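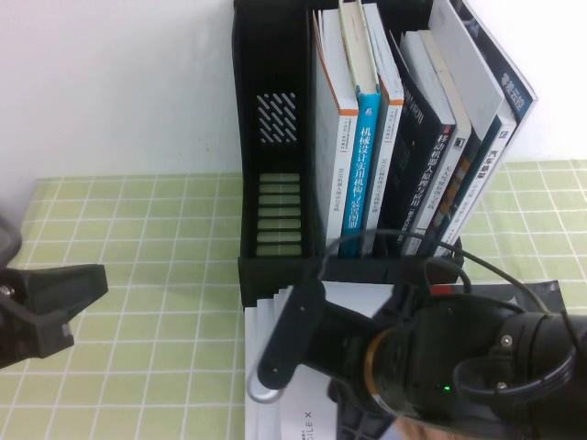
Shirin Zamani wants to know whether the open day was worth the bus fare, and whether a robot that handles books and papers is going to take her job. Yes to the first, Shirin. On the second you have time to finish your coffee.

So, the Plorkia open day. I signed up in April, got a name tag with my name almost right, and was put in group 2 with a lot of people who already knew each other.

First stop was the desk demo. Black arms, green tablecloth with a grid on it, a file holder with books standing in one side and the other side free. I have owned that file holder. Mine never got this much attention.

One of the books is on mobile robots, in Chinese. Another is a bright blue one on mechanisms. I like that the arms have been given the reading list.

Kianoush Mousavi ran the session and talked for 26 minutes before anything moved. Good talk, though. He said books are miserable to pick up: they lean, they slide, they fan open, and no two are the same thickness. I felt seen as a person with shelves.

He also said they've logged 3,000 tries at desk tidying so far. I asked how many it took him to learn. He said his wife would call it ongoing.

A kid asked if it could do homework. Kianoush said it could put homework away. The kid's mother asked the price.

No price, by the way. I asked at the desk too and got a leaflet.

Second stop was the Rerari room, which was mostly a slide deck and a locked door. Skip it if you go.

Sandwiches were fine. The egg ones went first. Next open day isn't announced yet, but they took our emails, so I expect to hear about it often.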